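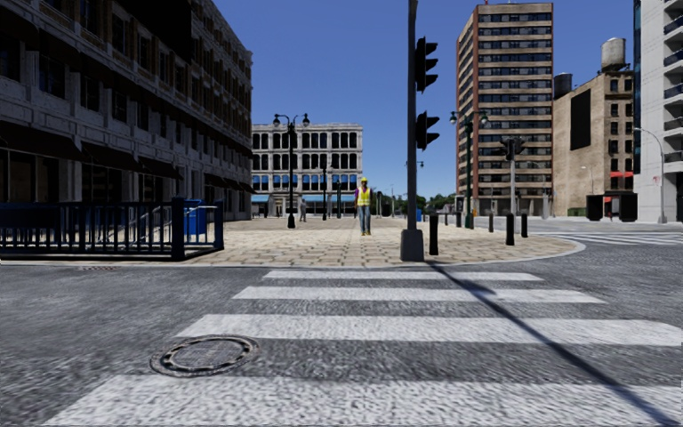 Sim pretraining for the crossing detector: results, and a question about poles

gradu_b
Hello all, and thank you for being so patient with me since March! I finally have numbers I'm willing to show. We rendered 3750 views of the downtown intersection in Tusevham, trained the pedestrian detector on those alone, then fine-tuned on 600 real labeled pictures. Recall on the real test set came out at 82 percent. Asmaa Berrada did all the labeling and deserves a very large cake.

My worry is thin upright things. Bollards and lamp posts that overlap from the camera's side get called a person far too often, and I have a whole folder of corners like this one, with a bollard lined up with the green lamps across the road.
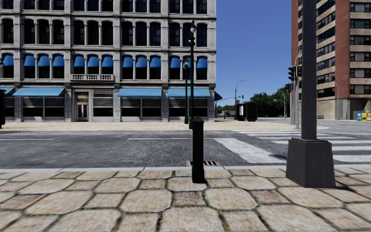

Re: poles

mocanu_fan
Lovely work, and I mean that, but I don't think you can credit the sim yet. What does the detector score with the 600 real pictures and no rendering at all? When Grigore Rusu and I tried this for Rarine, the plain baseline was nearly as good, and we had to take a rather proud paragraph back out of the report.

gradu_b
Fair, and a bit painful – I only ran that baseline once, with one seed, and it was 14 points lower. I'll run more seeds before I say anything louder than this.

dvoicu
I'd disagree with mocanu_fan a little. Fourteen points is a big gap even for one seed. What bothers me more is the light. Every view I've opened has the same deep blue sky without a cloud in it, and our real streets are gray half the year. Could you post one with no lamp right behind the nearest pole? I'd like to see if the false hits follow the pole or the overlap.

gradu_b
Try this one. The pole has the glass tower behind it.

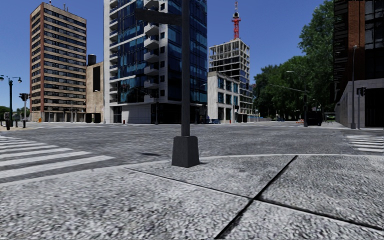 Corner view with the dark pole in front, zebra crossings to either side.

dvoicu
Thanks, that helps. I'll put it through our old Cakeck model tonight and send you the boxes.

mocanu_fan
Still want those seeds, Bianca :)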